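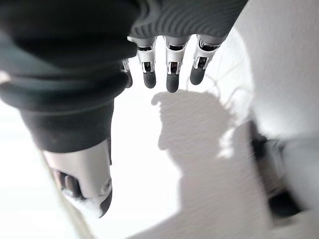

Photo: Uladdale hand lab, wrist camera

Ticket: Flutness height estimate drifts when the sleeve is on
Opened: 20 Jan 2024
Component: shadow branch
Status: Solved, one question left open

First of all, we love this method. We were going to bolt a depth sensor on, and then we tried Flutness, which works out the height of the fingertips above a pale surface from the hand and its own shadow in one ordinary wrist camera view. Over the bare white surface it tracked our hand-measured heights so well that I ran the test again to make sure I hadn't fed it the answers!

The trouble starts with the black sleeve. With the sleeve on, the estimate jumps upwards for a few frames, settles, then jumps again. Our test run is 2,000 frames long and 197 of them are off by more than a finger's width. Without the sleeve we get none.

What I tried, in order:

Raised the exposure limit. Worse. The white washed out and the edge of the shadow went with it.
Lowered it again, one step below the default. A bit better, but the jumps were still there.
Restarted with a clean calibration. No change.
Turned the shadow branch off and used fingertips only. Jumps gone, but the height is then wrong all the time, so I put it back.
Ran it over white fabric instead of the hard surface. The estimate gave up completely as soon as the metal was pressing into the cloth.

Log line at each jump: "tip count 3, expected 4, using thumb as tip 1". I missed that for ages as it is only printed at the verbose level.

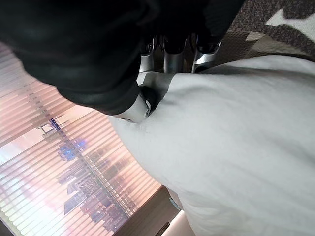

Reply from Amavo support: thanks for the log line, it helps a lot. Two separate things are going on. On soft fabric the method has no flat plane to work from, so giving up is what it should do, and you can leave those frames out. The jumps are a different matter. When one finger is mostly behind the sleeve, the matcher looks for a fourth tip and grabs the thumb, and the thumb is much nearer the camera, so the height shoots up. Please set the minimum tip count to three and draw a mask over the thumb. The mask goes in the hand file, under "ignore".

Done both. Minimum tip count is three, and the thumb mask covers everything from the sleeve cuff down to the dark pad. I drew it a little too generously at first and cut into the shadow, so if you copy our file, use version b and leave version a alone.

Same run again, all 2,000 frames: 105 bad ones. Nearly halved — a lovely result for two settings! The ones left over all come in a single stretch where the shadow goes across to the right and looks rather like a second hand.

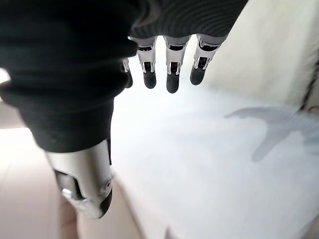

Someone on the Sheehan users' list had run into this already and wrote that the shadow branch must be told which side the light comes from, or it will fit whichever outline is biggest. They had set theirs once in August and never touched it again.

So I added "light side: left" to the hand file. No bad frames at all in the repeat run. I then recorded a fresh set of 271 frames with knitted fabric near the fingers, to see whether a busy texture would upset it.

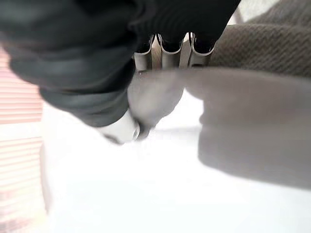

Brown knit beyond the grey fingers, bright white surface underneath

Result on the knit set: the height holds as long as a decent patch of white is in view. It does lose confidence when the fingers are very close to the lens and blurred, and it says so in the log, which I much prefer to a wrong number.

Still open: could the warning about the tip count be moved up to the normal log level? I'd have found it on the first run. Hand file (version b, with the light side line added) is attached to the ticket, and anyone with a sleeved hand is welcome to it.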